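Kelari Fly Reel Case

The Kelari holds one large-arbor reel up to a 12-weight, with the line and backing on it. The shell is stiff enough to ride under a boat seat, and the lining comes out for rinsing after a day in salt. 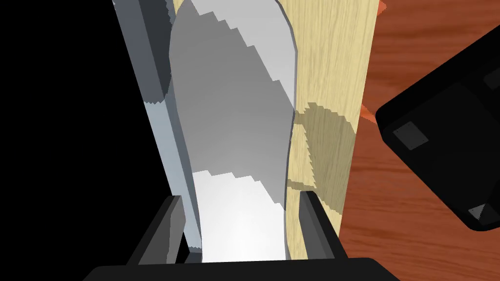

It closes with a two-way zipper – big pulls, easy with cold hands. A strap on the back fits belts and pack webbing. Weight is 400 grams. 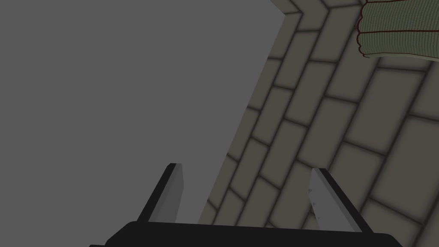
Sizes and Colors

Standard takes reels up to a 9-weight. Large takes everything bigger. Both come in gray or olive, item number 982.

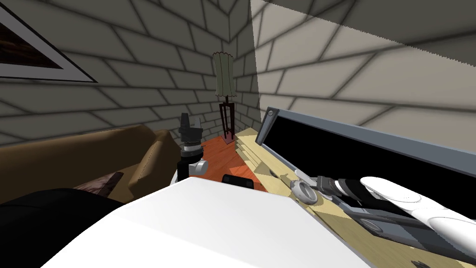
Spare linings are sold separately and fit cases made by Noveo before the name change. If you fish sinking heads, the Egan line wallet clips to the same strap and has 18 sleeves. 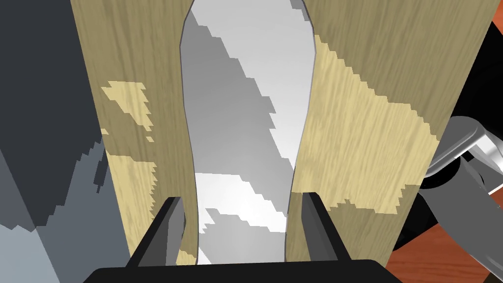

Two light wooden boards with a narrow gap between them

Orders ship in some 20 days. For repairs, write to Deirdre McGrath in the service shop and include your receipt.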